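Brokisura Operator Manual
Section 3: Importing and labelling records before a training run
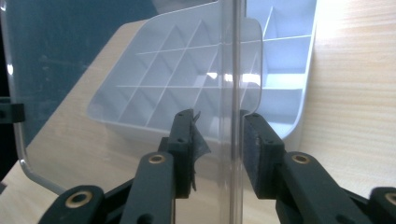
Can a model be trained on records that have not been labelled?
Only in part. Unlabelled records may be used for the warm-up stage, but the main run needs a label on every record in the set, and Brokisura will refuse to start the run until this is so.

3.1 Before you begin

You will need an account with Editor rights, the source files on a drive the server can reach, and the label list agreed for your project. Sites using the Flarnard storage module should confirm that it is running; its status is shown at the foot of the Home page. Users at the Plallthorpe office connect through the Moya gateway and must sign in to the gateway first.

3.2 Importing the source files

1. Open the Data page and select New set.
2. Enter a name for the set. Names may contain letters, figures and hyphens. Spaces are changed to hyphens on saving.
3. Select Add files and choose the folder that holds the source files. Sub-folders are included unless the box marked Top level only is ticked.
4. Choose the column separator. Files exported from a spreadsheet normally use a comma.
5. Select Check. The program reads every file and lists any row it cannot use.
6. Correct the rows listed, or tick Leave out, and select Import.

Note: the check does not alter the source files. Corrections made on the Check page are held in Brokisura only. If the files are imported again at a later date, the corrections must be made again.

CAUTION: Do not move or rename the source folder while an import is in progress. The set will be marked Incomplete and must be deleted before a second attempt.

3.3 Applying labels

1. Open the set and select Labels.
2. Load the label list. A list saved in an earlier version is converted when it is opened — keep a copy of the original if other sites still use that version.
3. Assign labels by hand, or select Apply rule to label all records that match a condition.
4. Select Review. Records with no label are shown first, followed by records with more than one.
5. Settle each record shown and save.

The Review page gives a count in the form "417 of 3,706 unlabelled". The count is refreshed on saving and not while labels are being entered.

Note: a rule never replaces a label entered by hand. To replace such labels, clear them first with Edit, Clear labels.

3.4 Dividing the set

1. Select Divide.
2. Enter the share of records to be held back for testing. The held-back share must contain at least 2 records for each label.
3. Tick Keep groups together where several records come from the same customer or machine.
4. Select Confirm.

CAUTION: A division cannot be undone once a training run has used it. Make a copy of the set if a different division may be wanted.

3.5 Locking the set

Select Lock when the division is complete. A locked set can be read by all users but changed by none. Requests to unlock a set should be sent in writing to the data administrator, Ashok Mittal, giving the name of the set and the change required.

Proceed to Section 4, Starting a training run.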